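By grasp 311 I'd started talking to the octopus.

"Tentacle again?" I asked it. Rūta Toom, who runs our lab at Plirkier, pretended not to hear. We were testing her idea that Lepik (our grasp planner, my baby!) would do better on floppy things if it went for the thin parts first, and we had 1,000 tries to get through before anybody could go home and brag.

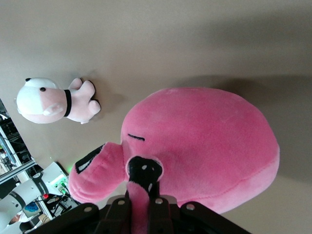
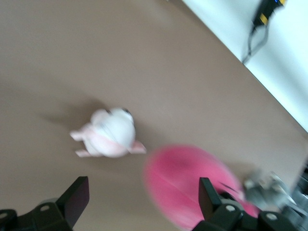 *Lepik's wrist view, with the big pink one and the little one both on the table.*

"It likes the legs," Rūta said finally, leaning over my chair.

"It likes *your* legs. I mean, your theory." I went as pink as the toy.

She laughed, wrote 19 misses on the whiteboard and underlined it twice. My old method had missed way more than that, and we both knew it. I hit start on grasp 312 and offered her half my sandwich.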